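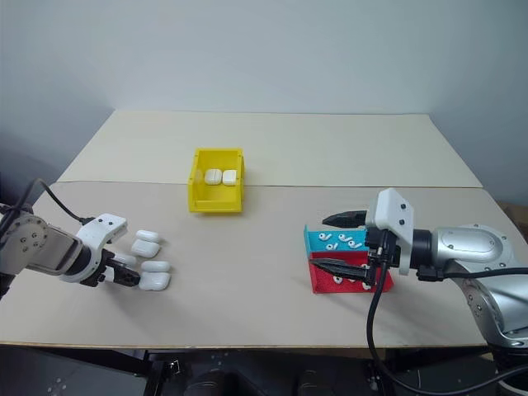
Rhun Cadwaladr wanted to know if it ever got bored.

He asked it loudly, from the back of the crowd, and a few people laughed, but the woman from Sallent took it as a perfectly good question. She said she had asked the same thing in her first month, and that she still caught herself saying good night to the arms when she shut off the lights.

I had come up on the 10 o'clock bus from Nultport with my niece Penry on my lap, because the bus was packed. The whole town seemed to be going! Sallent had never opened its doors before, and for years all we knew of the place was a long roof behind the pines and a humming you could hear if the wind was right. Penry was sure they were building a giant in there. She had told everyone at school.

So I was a little worried when we got to the table and there was no giant, only two arms and a lot of earbuds. I shouldn't have been. She pushed right up to the rope and stood with her mouth open, and she didn't move for the whole demonstration.

The left arm went first. It came down over a white case so slowly that I found I was holding my breath — you know how you do when someone else is threading a needle — and the black fingers closed, and up it went, over to the yellow bin. It let go as softly as you'd put down an egg. Somebody clapped. Then the right arm woke up and leaned in toward its stand, and went after one of the earbuds by the stem, and missed.

"Oh no," said Penry.

It backed off. It seemed to think. I know it didn't think, or not the way I do, but I'm telling you how it felt from where I stood. It turned its wrist a hair and tried again, and this time it had the thing, tiny and white between those long fingers, and the noise that went up in that room! You'd have thought Nultport had won the cup.

"It missed 200 times yesterday," the woman said, beaming. "We were so proud of it."

Rhun had worked his way up beside us by then. He had packed fish for most of his life, and he watched with his own hands half lifted, the thumb and finger moving a little whenever the arm moved.

"It wants to come in lower," he told her. "From the side. You're making it reach."

She looked at him, and then she unhooked the rope.

They were at it until the 11 o'clock group came in, the two of them bent over the controls, Rhun pointing and the arm dipping lower and lower. Penry held his cap. We let two buses go without us.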